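Flindordale Larder Weekend returns in April with more stalls and a longer Monday

The Flindordale Larder Weekend is coming back this April, and everyone at Kokeo, the small food co-operative behind it, is delighted to be putting the kettle on once again. Last spring 893 people came through the doors of the old Drendholm corn hall, many of them with grandparents, pushchairs and dogs in tow, and we have been hearing kind words about the soup ever since.

This year there will be 27 stalls, selling everything from chutneys and pickles to honey, soft cheese and spreads by the tub, and 16 of the stallholders have never traded in Flindordale before. Karimi, the family bakery on Drendholm Road, will be baking flatbreads all day long and has promised to keep some back for the late arrivals - a promise we intend to hold them to!

"I grew up eating out of other people's larders, and I think you get to know a town that way," said Tien-fu Siu, who organises the weekend. "Come hungry, have a good long chat, and take something home that you have never tried before."

Chak-lun Chuang will lead 2 preserving classes on the Monday, with all jars and fruit provided. 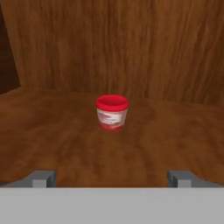 Places in the classes are free but do go quickly, so please put your name down at the Kokeo shop counter. Doors open at 10am each day, and children get in free.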